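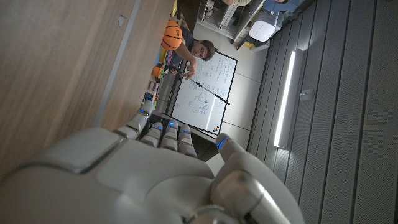 Tomaszewski Quartet – vinyl or download?

pedalsteel_56
Has anyone bought the new Tomaszewski record on vinyl yet? I've had the download since July and I like it a lot, mostly the slow waltz that opens side two. The LP is a run of 2,000 and I'd like one before they go, but I got burned on the last Favent pressing. Surface noise all through the quiet parts.

marlow_k
Mine came last week. Side one is clean. Side two has a few ticks in the first minute, then nothing. I gave it a wash and they were gone.

Reedbox
Different story here. Mine was off center and you can hear the piano drift on the long notes. Sent it back. Favent were fine about the refund but I wouldn't call it a good pressing.

marlow_k
One bad copy doesn't make it a bad pressing.

Reedbox
Two, my brother's was the same.

Fahad Butt
I'd stay with the download. The clarinet sits too far back on the LP and the bass is thin. I compared them on the same amp for an evening. I also think the band sounded better on the Clullach session, when they still had the accordion.

pedalsteel_56
Can't agree on the accordion, it covered up everything the piano was doing. Is the Clullach one still around?

Fahad Butt
Only 200 were made. I paid 60 for mine used and the sleeve was split along the top.

tunnelvoice
The Asteo shop had one behind the counter last time I was in. Ask for it, they don't put it in the racks. No idea on price.

Does the LP have the lyrics for the two vocal tracks? The download came without a booklet.

marlow_k
Yes, printed on the inner sleeve – Polish on one side, English on the other. The English is a bit stiff but you get the idea.

pedalsteel_56
That settles it for me, I'll order the LP and keep the packaging in case it has to go back. Will call Asteo about the other one in the morning.

Reedbox
Check the piano on side two first. If it's off center that's where you'll hear it.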